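Let the Students Do the Boring Part

I teach technology in a secondary school, and for three years I have helped with our robotics club. Before that I was a student in such a club myself, in another country and another language. So I have seen this from two sides, and I want to defend something that almost all of my students complain about: the long weeks of repetition.

When a new student joins, he or she usually comes with a picture from a competition video. The robot drives fast, it throws something, people shout. Then the student sits down in our club and learns that this term we teach one arm to pick up ordinary objects from a table and put them down in another place. The attempts must be recorded, and most of them look the same. Our plan for the year asks for 3000 recorded attempts. In December we had 667. I can understand why a person of fifteen does not find this number exciting.

There is an opinion among parents, and also among some of my colleagues, that this is a waste of the students' time. One father wrote to me that his daughter could learn more from a weekend kit. He mentioned the Pisen kit, which many families here buy. I have nothing against it. My own nephew built the small crane in 2 hours and was very proud. But the kit is designed so that it will work. Somebody already did the failing for you, in an office, before the box was closed.

In our club the failing is still available. A phone, for example, seems to be the easiest object in the world. It is flat, it has a regular shape, every student knows it in the hand. Then you ask two stiff fingers to take it from a table, and you discover that it is thin, that it slides, and that a shiny screen gives the camera a reflection where you expected a surface. A case changes the thickness. Put another phone next to it and there may be no good place for the second finger to go.
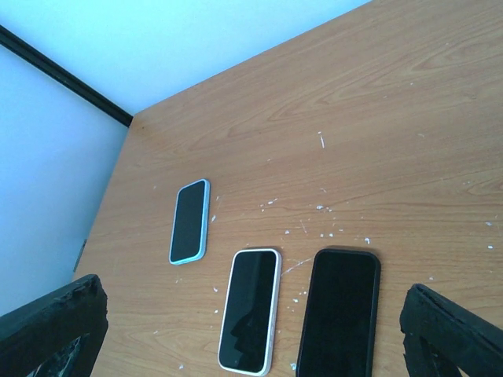

What should a beginner learn first in a club like this?

To write down what happened before deciding why it happened. Programming can come a little later, and most students will get it faster if they have a notebook full of honest failures to look at.

I say "honest" with intention. The competition we enter, the Besport league, gives points for the final demonstration and only a few points for the logbook. I think this is a mistake, and I have written this to the organizers twice. When the demonstration is worth so much, students learn to hide the bad attempts. They move the object to the lucky position. They choose the angle which worked yesterday. I did exactly this when I was a student, and I received a diploma for it — it is still on my mother's wall.

My proposal is simple. Give half of the points to the logbook, and let the judges choose the position of the objects on the day. A team whose arm succeeds less often, but who can explain every miss, should be able to win. Some teachers answer that judges have no time to read. Then let them read one page, chosen by them, and ask the students about it for five minutes. It will be clear very quickly who did the work.

I must be fair to the other side. Repetition without a purpose is bad teaching. In our first year I let the students record for weeks before anybody looked at the results, and we lost several good members. Now we stop after every 22 attempts and the group discusses what to change: the approach, the height, the speed of closing. Only one thing may be changed each time. This rule causes more arguments than anything else in the club, and they are the best conversations I hear in the whole school day.

The club at the Głowacki school, our neighbors and rivals, works differently. They buy better motors every autumn and they usually finish above us. Their robot is called Amine and I admit it is beautiful. Still, I will continue with our slow method next year, and I hope the league will one day count it.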